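LAB NOTES – FOLDING GROUP

Quick one this issue, deadline was yesterday. Sorry Amado.

The shirt work at Idthorpe has a result. Smallish, but a result, and a few people have been asking since September. So.

Background for anyone who skipped the last two newsletters. Old way of teaching the folding policy: sit somebody down, have them drive the robot arms remotely, record everything. Slow. People got tired, the robot needed resetting, half the morning gone before the first decent fold. New way: leave the robot out of it. Person holds a pair of grippers, one in each hand, folds the shirt themselves, and the grippers plus a head camera log the motion. Policy trains on that, then gets moved over to the arms. 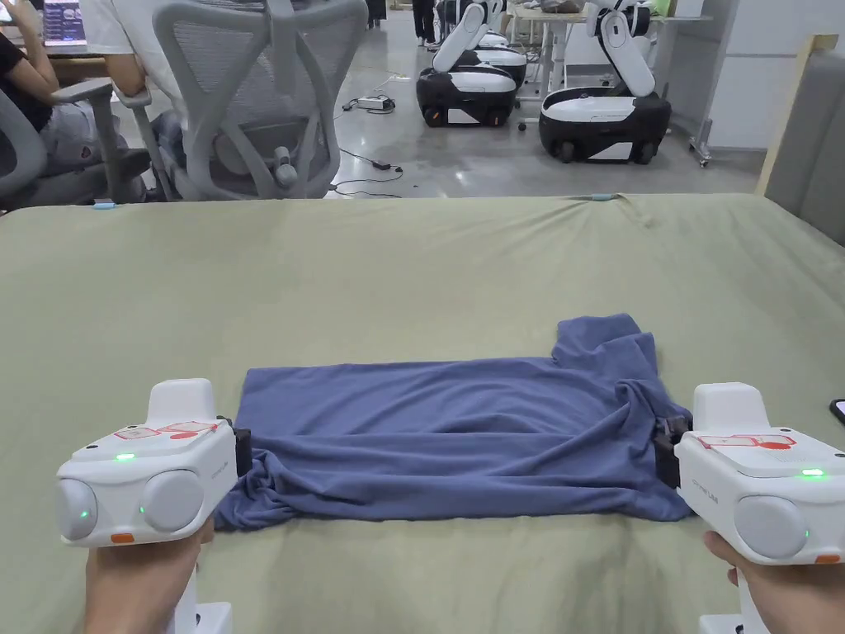 Why cloth at all? Because it's horrible. A box stays a box. Grab a shirt by the two sides and pull it taut and you still get a different set of wrinkles every time, and the policy has to cope with all of them. The pull is the step we care most about. Get the pull wrong and every fold after it is crooked.

What we ran: 1,087 hand-held demos in total, shirts only, no towels (towels are next, don't ask when). Then two policies. One trained on 400 demos with random start positions, shirt just dropped on the table. The other on 700 where we picked the starts on purpose, mostly the ugly ones – sleeve trapped underneath, hem doubled over, collar facing the wrong way. The overlap between the two sets is small but it is there, and we know that's a problem.

The picked set did better on the arms. Clearly better on trapped sleeves, a bit better on hems, no differnce at all on shirts that started out tidy. What we can't say yet is how much of that is the picking and how much is just having more data. Needs a matched run, same number of demos each side. That's in the queue.

Other thing worth passing on, regrasps. People regrasp constantly when they fold. Let go, shift over a bit, pinch again. We used to trim those out as noise. Left them in this time and the policy started doing its own second grabs after a bad first one. Up to 2 in a row before it gives up and carries on with whatever it's got.

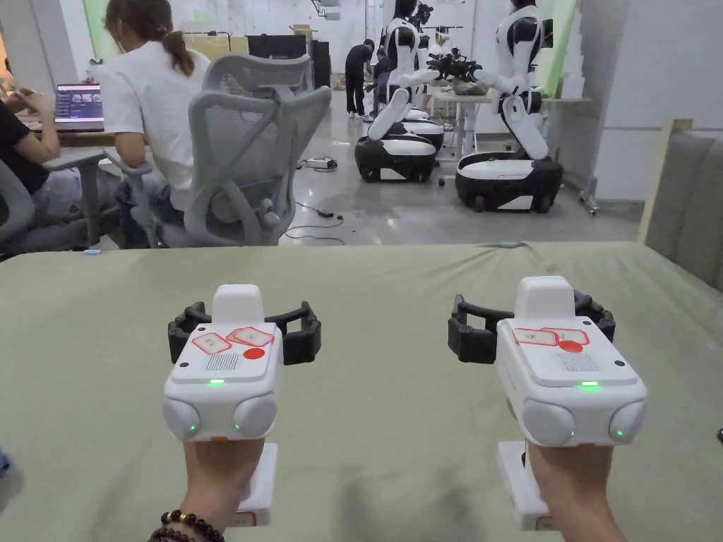 Hakim Liew, Folding Group
17/01/2021

Practical stuff, for anybody collecting this month.

Start each demo with both grippers up over the table and open, hold still for a breath, then go in. The alignment step needs that pause. Demos without it mostly get thrown away and it's a shame to lose them.

Slow down on the pull. Everybody speeds up after the first dozen shirts and the arms can't follow at that pace.

Log the start type every time, even when it's boring. "Tidy" counts as a type.

The conversion script from Enriquez is on the shared drive, use the newer one, the old one swaps left and right. Lorner still owe us replacement finger pads. I've chased twice.

Esuline visit is still on as far as I know. They want to see the arms run the trapped sleeve case live, so we'll be practicing that one untill everybody's sick of it.

Write-up draft is with Amado Dalisay, comments to him please, not me – I'm on the matched run. Plots are rough, axis labels missing on the second one, will fix.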